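Project Report: Teaching a Gripper to Tidy Up
Team Suster – Viorica Georgiev, Blagoje Petkov, Ruba Nimri and Halima Nzioka
Supervisor: Hrvoje Vukadinović
Submitted 25/01/2021

4. How the collecting went

We had promised in our November plan that all our recordings would be of household jobs in real rooms, and looking back we're very glad we stuck to it, even though the lab bench would have been a good deal kinder to our backs. Blankets and clothes were Halima's idea. Boxes and cups behave themselves, whereas cloth goes wherever it likes, and we wanted our little model (Zeltanar, named by Blagoje very late one evening) to meet some proper mess early on.

By the end we had 2,114 short recordings. We threw away 80 of them, mostly where the fingers had closed on nothing, or where whoever was holding the gripper forgot to pause before starting. Ruba went through every single one on her own laptop over the holidays, and we owe her a great deal of cake.

It took us all a while to get used to working through a gripper. You want to reach in with your free hand and help – and you mustn't, or the model learns from a hand it will never have. We each practised for two afternoons before anything was kept, and Viorica wrote a page of rules which we taped inside the lid of the kit box. The one we broke most often was "slow down near the cloth".

Two views from the grippers, both with bedding close by: 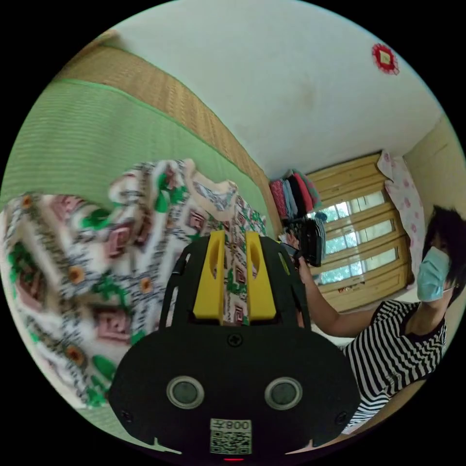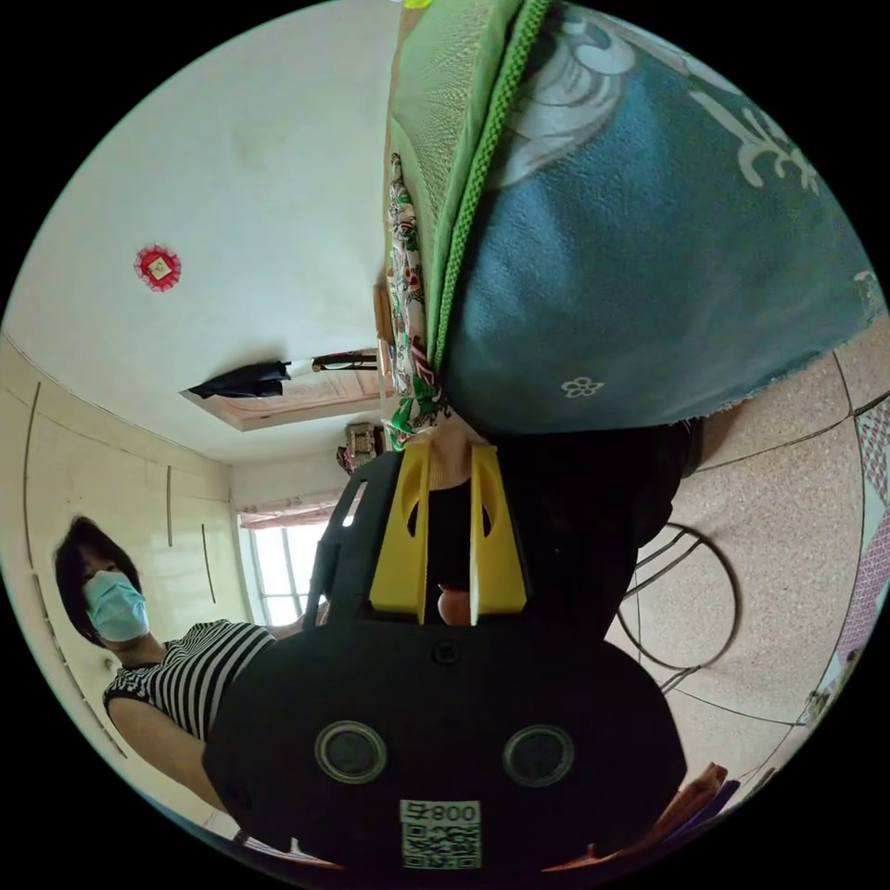
5. What we would change

Folding is still the weak spot. Zeltanar can find the edge of a blanket fairly well now, but it tends to pick up two layers together and then carry on quite happily as if it had one. Mr Vukadinović suggested we label the corners by hand in a small part of the set and train on those first, and we have made a start on that.

We would also keep a proper notebook from the first day. For the first five sessions we relied on file names, and sorting out which recording belonged to which job cost us most of a week that we had meant to spend on testing. The next group is very welcome to our template, and to the kit box as well, rules and all.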